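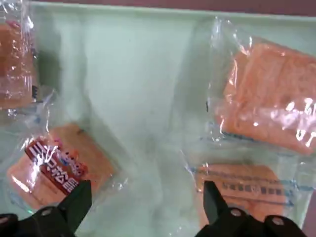 According to Conceição Vieira, the packing bench at Brasulow used to leave her wrists sore by the middle of every early shift, and she would sooner learn to look after a machine than go on working that way. Her view was one of many put forward by staff during the consultation that came before the decision announced by Mokoena today, Wednesday, July 1, 2026.

Mokoena, which prepares breakfast and snack orders for hospitals and schools, will introduce two-armed robots for the handling of wrapped bread and cakes at its Brasulow site. The system has been developed with the engineering firm Sindmont and is known within the company as Firen. Development work is under way on a test table, where the arms handle bread, plates, trays and baskets of the kind used in everyday service.

The site employs 135 people, of whom 16 work at the packing benches. No post will be lost as a result of the change. Employees now at the benches will be offered training as line attendants, with responsibility for setting out goods, checking finished orders and stopping the arms when something has gone wrong. Pay will not be reduced for any member of staff who prefers to move to another department. 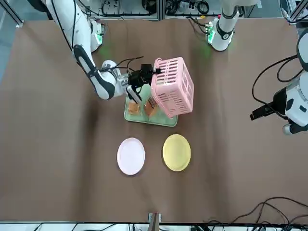
The training course lasts 4 days and is held during paid hours. It covers safe working distances, the daily inspection of grippers and cables, and the correct way to report a fault. Staff representatives asked that the course also be open to cleaning and night staff, and this has been agreed.

"Soft goods in thin plastic are difficult for a machine, as the wrapping shines and moves when it is touched," said Valtteri Turunen, project manager at Sindmont. "The bench staff have shown us how they pick up each product, and we have changed our methods on their advice."

Ragnheiður Arnardóttir, head of operations at Mokoena, said that the company would keep manual benches open for small and special orders. "Orders for patients on restricted diets will continue to be packed by hand. We see no case for altering that arrangement," she said.

A joint working group of management and staff representatives, chaired by Jouko Kokkonen, will receive reports on workload, injuries and shift patterns, and may ask for the work to be paused.

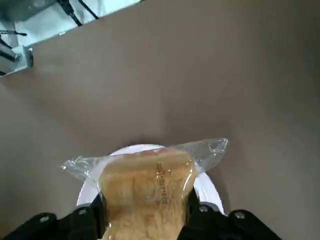 Timetable

The first pair of arms will be installed at Brasulow in August and will handle up to 1,000 wrapped items per shift during the opening period. Manual packing will continue alongside it until the working group has given its approval.

Enquiries

Questions from the press should be addressed to Pentti Vuorinen at the Mokoena communications office. Employees should contact their staff representative in the first instance.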